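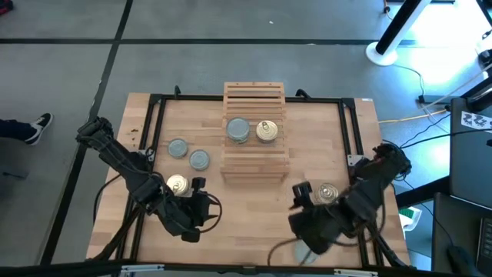
I have been hoarding canned food since last August, and I'm not one bit sorry. It started with a sale at Gornier, the discount grocer near my apartment, where I went in for milk and came out with 26 cans and a sore shoulder. Chickpeas, peaches, sardines, a soup I'd never heard of! Then they needed somewhere to live. A low slatted wooden crate is my favorite answer so far: it looks good, a couple of cans sit side by side on it very nicely, and the flat ones, the tuna kind, can stay down on the tabletop next to it.

My pantry shelf is 12 inches deep, so anything at the back used to vanish (I found a can of plums from two apartments ago). Now the oldest come forward every time I shop, and the pull-ring cans get first pick of the front row, as my can opener is a menace.

Dinner last night was white beans, the 400-gram can, warmed up with garlic and half a jar of Varitz peppers, with toast to mop the bowl. Tonight it's the mystery soup. I've bought two more cans of it already.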